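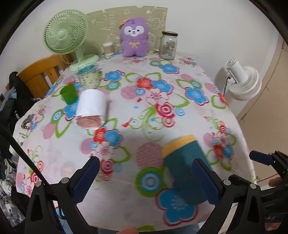

Bonus rollover at Bemen casino, 700 or 694?

khan_s
Zisari lists the Bemen wagering requirement as 700. My account page shows 694 left and I've placed 2 roulette bets of 3 each. Do table games count in full?

lauritsen_fan
They count at full rate, your own numbers say so. 700 minus 6.

Juldale
Disagree. Table games are weighted lower at most of these brands. Check the terms from March.
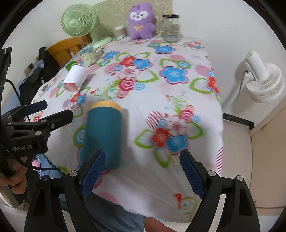 khan_s
The March terms give no weighting for roulette - only for slots. I keep a printout for comparison. It would roll up to the shape of that teal cylinder on the flowered tablecloth, only thinner.

Juldale
Then ask support for the weighting in writing before you bet more.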